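Progress note — Cendau paper crafts program, October

Quick one, kits go out this afternoon.

Card classes: both groups full. 301 cards finished so far, mostly embossed and stamped. Watercolor backgrounds were the big hit, stencils less so. Die cutting still slow, we are down to 2 working dies for the scallop border.

Supplies: Sovano cardstock came in, good weight, takes ink well. Nundetti ink pads late again — 10 still owed. Used up the old brown ones in the meantime. Envelopes fine thru winter.

Spending: under on paper, over on adhesive. Foam tape goes fast. Would like to move a bit from one line to the other if thats ok with you.

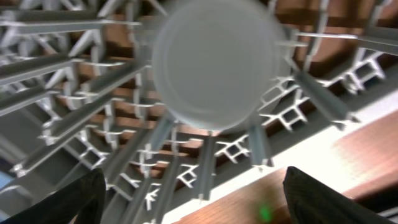 Looking up at the gray beams, October.

Next: holiday tags, then the card swap with the Ziółkowski library. Need your ok on the adhesive money before then.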